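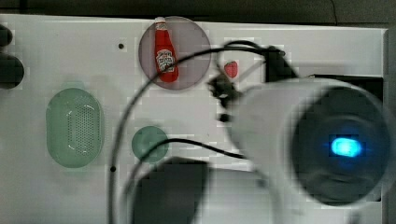 Print | E-mail this article

4.2 Cold-start results

The Fonseca compact sedan was tested at the Stumascombe track over 116 cold starts. Each car was parked outdoors overnight and driven for 80 miles the next day on the Relcombe loop. Fuel use in the first few miles was higher than the maker's stated value in both trim levels, and the gap closed once the engine had warmed up.

Tire pressure was checked before each run, following the method of Rizzi (Section 2). Three runs were dropped owing to a faulty fuel meter. Owners' logs, 794 in all, show the same pattern, though short trips are more common in them.

This site uses cookies. By continuing to browse you accept our use of cookies.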